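Cloth Transfer Planning for a Two-Arm Robot: Final Project Report

Kyrylo Karpenko
August 20, 2024

14 shares | 3 comments

1. Goal

The project covers the software that moves a garment from a front-loading washer to a basket next to it. Arm hardware and low-level motor control were already in place. My part was the planner, the grasp selector and the logging tool.

2. Software

The planner is built on Juramon, the motion library our lab has used since March. It takes a point cloud from the head camera and returns a path for each arm. Juramon treats every object as rigid, so I added a layer called Bilever that models the cloth as a chain of 122 linked points between the two grippers. The chain is coarse, but it updates fast enough to run inside the control loop.

Grasp selection works in two steps. The first arm takes whatever fold is closest to the drum opening. The second arm waits until the chain model reports slack, then picks a point farther along. In the first version both arms chose at the same time and often went for the same fold.

3. Training and tuning

The cloth segmentation network was trained on 3000 labeled images and checked on 2000 more. Dark fabric was the weak spot. Inside the drum there is little contrast, and the mask tended to grow into the shadow. I fixed part of this by dropping any mask pixel with no valid depth.

4. The pull-out stage

Both grippers hold the garment at this stage, and the planner has to keep it clear of the drum rim and the open door. 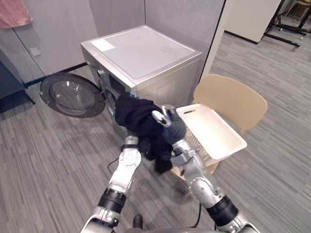 Photo: K. Karpenko / Wesside Robotics Lab

The door is entered in the collision map as a fixed disk, and the basket on the chair as an open box. If either one is moved, the map must be rebuilt by hand, which takes three commands in the current tool.

5. Remaining problems

The chain model does not handle sleeves. A loose end that is not between the grippers is ignored, and the planner can drag it over the edge of the basket. Hyvönen, the simulator we used for testing, does not model this either, so the error only shows up on the real robot.

The logging tool still writes arm and camera data to separate files with separate clocks. Merging them is the next task.

3 comments | Share this report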